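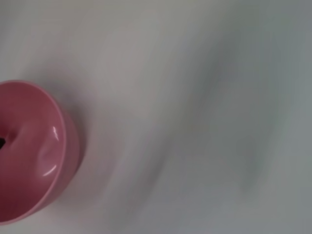 Silicone cups: keep or toss?

peg_and_batten
Okay, I'm finally doing the kitchen drawers and I've hit the silicone. I have way too many of these little soft cups and bowls, mostly pink, and they've taken over the drawer next to the stove. They roll around, they fold in on themselves, and they attract every crumb in the house. I use them for muffins maybe twice a year. Do you all keep yours, and if so, where do they live?

Xuân Lò
Keep! I use mine for everything except muffins. Pinch bowls when I'm cooking, frozen broth, leftover coconut milk (a can is always too much for one curry), soaking a few dried shrimp. I have 9 of them, all from Covik, and they stack inside a coffee mug on the shelf. No drawer needed.

marlowe_77
Toss. They hold on to smells. I froze pesto in mine once and my November cornbread tasted like garlic.

Xuân Lò
You can bake the smell out. Empty cups on a sheet pan, 375 for half an hour, window open. Check what yours are rated for first — mine go higher than that but I don't know about cheap ones.

marlowe_77
I did that with the Gollholm set and got a kitchen that smelled like garlic plus cups that smelled like garlic. I'm not running the oven to rescue something that cost less than lunch.

peg_and_batten
Ha, okay. Mine don't smell but they do get that greasy film, even right out of the dishwasher. Is that just how they are?

drawerful
It's the detergent, I think. I wash mine by hand with plain dish soap, then a paste of baking soda, and the film goes away. Dry them upside down on a towel or water sits in the folds.

Also, for the drawer: I got the Illuvberg divider, the narrow one, and gave the cups one slot at the back. When the slot is full I'm not allowed any more. I did an inventory of the whole kitchen last winter and came out at 157 small things without a lid, so I needed a rule.

marlowe_77
A divider for things you use twice a year is still a drawer full of things you use twice a year.

drawerful
Sure, but I use mine every week. Eggs, mostly.

peg_and_batten
Egg people, does it stick? I tried once and had to scrape.

Xuân Lò
Oil it first, even if the package says you don't have to. My aunt Thái does hers with a bit of scallion and steams them with a lid on.

peg_and_batten
All right, I'm keeping 6 and the rest are going in the giveaway box with the fondue forks. They're in a mug by the stove for now. Next up is the lid cabinet, and I may need a separate thread for that.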